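Branico Launcher 8 Point Update Fixes Sync Stall, Trims Battery Use

Weltov has started pushing a maintenance update for Branico, its home screen app for Android phones and tablets. The download is 631 MB on most phones and slightly larger on tablets. It is going out in stages, so some devices won't see it until later in April.

The main fix concerns a sync stall that appeared after the version 8 release. Devices with more than 1,059 indexed items would stop partway through a backup and report it as complete. The indexer now writes its list in smaller blocks and checks each one before moving on. Backups made with the earlier build are not repaired, and Weltov advises running a new one by hand after the install.

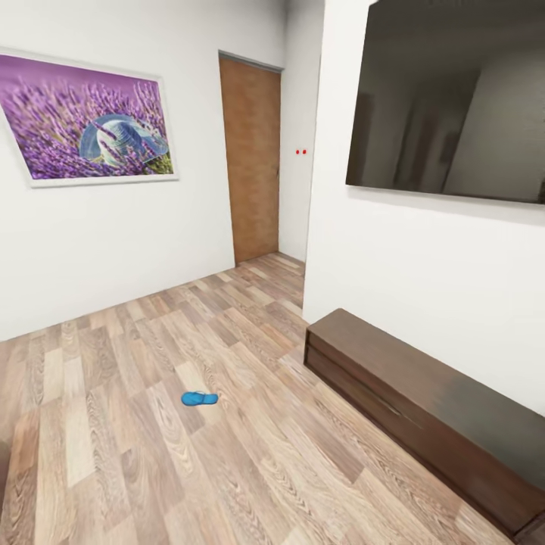
Background refresh has also changed. The app used to wake the radio each time a widget asked for data. Requests are now grouped and sent together, with a default interval of 2 minutes. The interval can be raised under Settings, Power, Widget Refresh, but it can't be lowered. Widgets built with the old Urkance toolkit ignore the new timer until their developers rebuild them.

Other changes in the release notes:

Folder names keep their accents after a restore.
The lock screen clock no longer jumps when the font size is set to Largest.
Bluetooth keyboards reconnect after airplane mode is turned off.
The Majumder icon pack loads at full resolution on tablets.

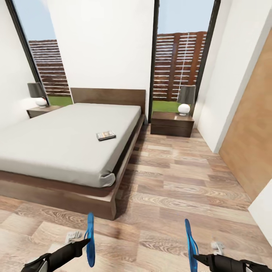 A bedroom with a low, dark wood bed and a light plank floor.

Two known issues remain. Split screen mode can drop the dock after a rotation, and the search bar is slow to open on devices with encrypted SD cards. Both are listed for the next build, which has no release window yet.

To check for the update, open Branico, go to Settings, then About, and tap Check Now. The install needs a restart and at least half a battery charge. Rolling back to the earlier build requires a full reset of the app's data.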